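Table Setting Week, the Pictures

Deirdre Fahy thinks a white table makes everything look better. I have my doubts. It shows every speck, and we wiped ours down three times in November. A few pictures follow, or one so far, with more when Skye Moffat gets around to sending them. 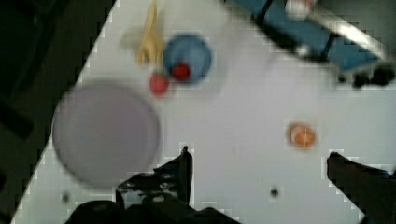 Cleltside Housekeeping Club, Table Group

Big round plate on the left, blue bowl farther up. One red piece is in the bowl and one is on the table beside it. Stella Mutiso calls this a place setting. I'd want a fork before I agreed.

The lavender-gray plate has grown on me, a little.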